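Robots in Dirnton are learning to unpack the groceries

I spent most of Wednesday watching people put fruit away, and I had a better time than that sounds. Bestiveck, the small automation company out on the east side of Dirnton, has started gathering examples for a system it calls Sivau, and the subject this summer is groceries. Bags of them, in and out, all day long.

The idea is pretty easy to explain, even for me. Nobody at Bestiveck writes out instructions for how to pick up an avocado. A person steers a pair of robot arms through the job, the computer records every motion along with the camera views, and then they do it over again with things moved around a bit. Stack up enough of those recordings and the learning system starts working out the moves for itself. That's the hope, anyway!

The company told me it had 489 finished recordings of the produce job when I stopped by, and 57 of those were made in the two days before my visit. Each one covers a single go at the task, start to finish. The bad ones get tossed (a dropped pepper is fine if you pick it up again, but if the bag slides out of reach, that run is done). On top of the 489 there are 44 that were set aside as mistakes, and those get kept in their own folder in case they're useful later. I asked what for, and the answer was long and mostly went over my head, but the short version is that it helps to show a computer what a near miss looks like.

I got to try it. You sit on a stool with a controller in each hand, and the arms do what your hands do, more or less. I've been unloading grocery bags since I was tall enough to see over the counter, so I figured I'd be a natural. I was not a natural! It took me a good while to get one grape bunch where it was supposed to go, and I squeezed my shoulders up around my ears the whole time. The regulars make it look like nothing. They use one arm to hold the bag steady and the other to do the fetching, and they talk about lunch while they do it.

Bags are the hard part, it seems. A box stays a box, but a plastic bag changes shape every time you touch it, and it sticks to things, and it hides whatever is at the back. Most of the early recordings used bowls and trays only. The bags came in this June, and the pace dropped right away – operators who were getting through 30 runs in a morning are now happy with a lot fewer. The company says it expected that and hasn't moved its schedule.

The fruit and vegetables get swapped out between sessions so the system doesn't just memorize one shopping trip. Some days it's all round stuff, some days it's long and awkward stuff, and the order inside the bag is up to whoever packs it. The folks here have opinions about which items are the worst. Grapes came up a lot, and so did eggplant (slippery, apparently).

Next up is a second round with paper bags, and after that the team wants to run the same job with the person's hands off the controls and see how Sivau gets on. There's no date for that yet. Bestiveck is working with a software outfit called Nông on the learning side, and the two of them plan to share part of the collection with schools in the area once it has been checked over. I'd expect that to take until fall at least, going by how carefully they were checking the batch I saw.

If you're curious and have steady hands, they're taking on a few more part-time operators. No experience needed, shifts run mornings or afternoons, and you get trained on the bowls before anyone lets you near a bag. Applications are at the front desk. 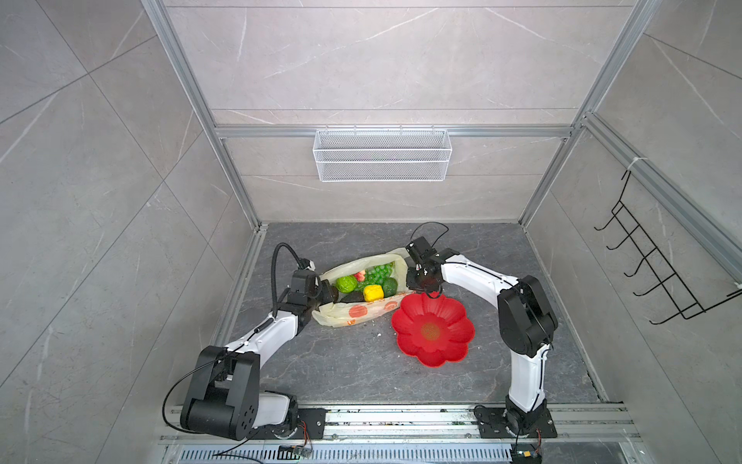 I put my name down for another go, by the way. They have an afternoon slot open for beginners, and I'd like to get past the grapes this time.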